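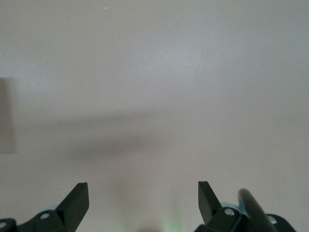 Pale surface, soft grey shadow across the middle, one small white speck near the top.

Notebook, dye and finish bench, Skeltbridge
March 2024

Okay, the buckwheat paste. I am so pleased with this one that I'm writing it up before washing the pots.

Background for whoever reads this later: in February we tried the plain rice paste resist from the Zurnstead handout on the cotton lawn, and it cracked all over when the cloth was rolled. Pretty, but useless for anything with a clean edge. The handout says to add more lime. We added more lime. It cracked more. So this month I went back to the bran and swapped part of it for buckwheat flour, which I had in the cupboard anyway (pancakes).

Batch 33 is the good one. Sweet rice flour and sifted bran, equal by weight, then a fifth of the bran taken out and replaced with buckwheat. Hot water a spoonful at a time until it holds together like bread dough. Rolled into rings, steamed for 2 hours, then beaten while still too hot to touch with a bare hand. Salt dissolved in a little warm water, added last. Lime water only until the color turns toward yellow, then stop. I know the temptation is to keep going. Stop!

The feel of it is completely different. It drops off the spatula in a slow ribbon and lies down flat by itself. Through the stencil it went on in one pull, and the corners on the leaf pattern came up crisp, even the thin stems that filled in every time last month. I did the leaf pattern, then the fishnet, then the leaf again because I was enjoying myself so much.

Drying: left overnight on the bamboo stretchers with the window shut. No cracks by morning. I rolled a test strip around a pencil and it bent like leather. Small flaking at one end where I'd laid it on too thick, my fault.

Indigo: the old vat, the one we nearly threw out. It was at 19 C when I uncovered it, too cold, so I stood it in the warm bath until after lunch and fed it a little more lime and fructose. Nice coppery skin came back and the liquid under it went that clear yellow-green. Short dips, cloth held away from the sides, long airing between. I stopped after the fourth dip because I wanted to see the whites, and oh, the whites! Sharp all the way along. There's a faint blue haze inside two of the larger leaves. I think the paste was thin there and the vat got through from the back. Next time, a dusting of fine sawdust on the wet paste like the old instructions say.

Washing off took longer than with plain rice. Soak it properly, face down, and don't scrub. I scrubbed the first piece and roughed up the surface. The second I just left alone in the tub and the paste slid off in sheets.

Still to sort out:
Haugen cotton versus the Prellurard lawn. Everything above is on the lawn. The Haugen is heavier and I suspect it wants a softer paste.
Does it keep? I've put a jar in the fridge with a layer of salt water on top. Label says 2217, same as the page in the recipe binder.
Try it through the fine mesh. I'm guessing the buckwheat needs a second sifting first, there were dark bits.
Buy more lime, the tin is down to crumbs.

If anybody wants a go, the leftover paste is in the blue bowl under a damp cloth. Use it by tomorrow, and please write down what you put it on.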